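Wood Stove Tips for the Whole Season

Filed under: Hearth & Heating, Household

I love our wood stove. I love it in January when it's the only warm thing in Lorcombe, and I love it in July when it just sits there looking handsome with a jug of grasses on top. We burn a Caka 206, a plain black box with one door and one air lever, and nearly everything on this page will work on whatever stove you have (check your manual first, though, especially for the parts about ash depth and paint).

Tips are in no special order. I add to them when I learn something.

Cleaning the glass with ash

Still my favorite trick! Let the stove go completely cold. Dampen a wad of newspaper, dip it into the finest gray ash you can find in the firebox, and rub the glass in small circles. The brown haze comes off onto the paper and you go through a few wads before it runs clean. Finish with a dry sheet. Pick out any gritty bits before you rub, as a hard little crumb of charcoal or a nail fragment can scratch. Stubborn black corners get a second round, and if they still won't shift, use a stove glass cleaner and keep it off the rope gasket.

If your glass goes black again the very next evening, the cleaning isn't the trouble. Look at your wood and your air setting.

Wood that's ready to burn

Split a piece and hold the fresh inside face against your cheek. Wet wood feels cool and clammy. A moisture meter is better, and the cheap ones are fine, but you have to use it on a freshly split face. The outside of a log always reads drier than the middle.

Ready wood is lighter than you expect, the bark is loose or gone, and two pieces knocked together ring like a bat hitting a ball. Green wood thuds. Oak takes its sweet time, often two summers, while pine and poplar can be ready after one good hot one if they're split and up off the ground.

Stacking

Get the bottom row off the soil. Pallets work, and so do a couple of old landscape timbers. Cover the top only and leave the sides open to the wind. I used to wrap the whole pile in a blue tarp like a birthday present and then wonder why there were mushrooms in it.

Face the cut ends toward the prevailing wind if you have the choice. Keep the main stack away from the house wall so that ants and mice don't get a free hallway into your siding. A day or two's worth indoors is plenty, and never against the stove itself. Your manual gives the clearance to combustibles and a log basket counts as a combustible!

The top-down fire

Jacobus Mahlangu showed me this one and I was a rude, doubtful student. Two or three big splits go on the bottom, bark side down, with a little space between them. Medium pieces go crosswise on those. Kindling goes on top of that, and then one firelighter or a few knots of newspaper at the very top. Light the top, open the air all the way, and leave the thing alone.

It burns downward like a candle. The flue warms up early, you get far less smoke in the room, and you don't have the old-fashioned collapse where the whole teepee falls over and goes out. I've lit ours this way every cold morning for 7 winters now and I would not go back.

Firelighters from the kitchen

Save your paper egg cartons (the foam kind is no good for this). Fill the cups with dryer lint from cotton towels or, better, with sawdust or wood shavings. Melt candle stubs in an old can set in a pan of simmering water, pour the wax over, and let them set up hard overnight. Tear off one cup at a time. Never melt wax straight on the burner, and don't wander off while it's melting.

Dried orange peel is a lovely extra. It takes a few days on a rack near the stove to go crisp and it catches fast, with a smell I'd happily pay for.

Pine cones are good too. Bring them in, let them dry until they open right up, and keep them in a bucket. Mine open best on a sunny windowsill.

Ash, and where it goes

Leave a bed of ash an inch deep or so in the firebox if your stove is the kind that burns on a flat base. It holds the coals and makes the next fire easier. Stoves with a grate are different and often want the pan emptied before the ash reaches the bars.

When you do clean out, use a metal bucket with a tight metal lid and set it outdoors on stone or bare ground, away from the deck. Coals stay alive in ash for days. Please don't put it in a paper bag, a cardboard box or the vacuum. A regular household vacuum will blow fine ash all over your living room even when everything is stone cold – I've repainted one wall over this.

Cold wood ash is alkaline, so a light sprinkle is welcome on acid soil and around lilacs, and very unwelcome near blueberries and azaleas. A dusting in the compost is all right. Don't use ash from painted or treated lumber anywhere, and don't burn that lumber in the first place.

Checking the door gasket

Close the door on a dollar bill and try to pull it out. It should drag. Go all the way around the frame this way, and where the bill slides free you have a leak. Sometimes a small adjustment of the latch fixes it. Otherwise it's time for new rope, a pleasant job for a Sunday afternoon:

Pull out the old rope and scrape the channel down to clean metal. Vacuum the groove (cold stove, shop vacuum with the proper ash filter). Lay in the new rope dry first, without stretching it, and cut it so the ends just meet. Then run a bead of gasket cement in the channel, press the rope in, close the door gently over a sheet of wax paper, and let it cure as long as the tube tells you. Take the rope diameter from the manual. I bought by eye once and could not get the door shut.

Smells, squeaks and small annoyances

A new stove or freshly painted one will smell on the first few fires. Keep those fires small and open a window. The smell goes away.

A sour, campfire smell in summer usually means damp air coming down the chimney over creosote. Have the flue swept in spring instead of fall and it improves a great deal. You'll get an easier appointment too!

Squeaky door hinge? Use a dry graphite lubricant. Ordinary spray oil smokes and stinks when the stove heats up. Graphite is also nice on the air lever if it's stiff.

Rust spots on a steel or cast iron body come off with fine steel wool. Wipe away the dust, mask the glass, and touch up with high-temperature stove paint with the windows open. Two thin coats look better than one thick one.

Gloves

Get real ones, long enough to cover your wrist and part of your forearm. I wear Motaung leather gauntlets with a lining, and they've outlived two pairs of cheaper gloves. Hang them on a hook on the side you reach from. If they're in the drawer you will end up using a dish towel, and dish towels catch fire.

Cooking on top

A flat-topped stove is half a kitchen. Soup, beans and oatmeal are all happy there, and a trivet under the pot gives you a lower simmer. Wrap potatoes in two layers of foil and tuck them at the edge of the coals when the flames have died down. Turn them with long tongs now and then, and give them 47 minutes if they're medium-sized (I timed it, we argue about it, and I'm sticking with it).

A kettle or cast iron steamer helps a bit with dry winter air. Refill it before it boils away, and use filtered water if yours is hard, or you'll be chipping out scale every month. A splash of vinegar and an hour's patience clears the scale.

Tools by the hearth

You need fewer than the sets contain. I keep a poker, a small shovel and a pair of long tongs, those 3 and nothing else. The tongs do most of the work. Look for a pair with a solid pivot and tips that meet properly, because a log that slips halfway to the firebox is a log on your rug. Try them in the store on something round. My Zilla pair has a slightly rough inside edge that hangs on to birch bark beautifully.
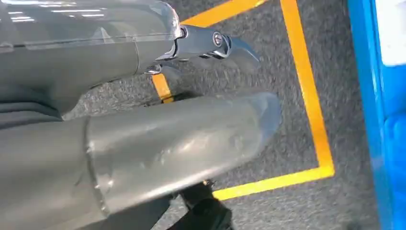 If the pivot on your tongs gets sloppy, snug up the bolt a quarter turn and try them again before you buy new ones. Riveted tongs can sometimes be tightened with a few light taps of a hammer on something solid. Wipe the whole set down with a barely oily rag at the end of the season and hang them somewhere dry, and keep the oily rag outside, spread flat, until it has dried stiff.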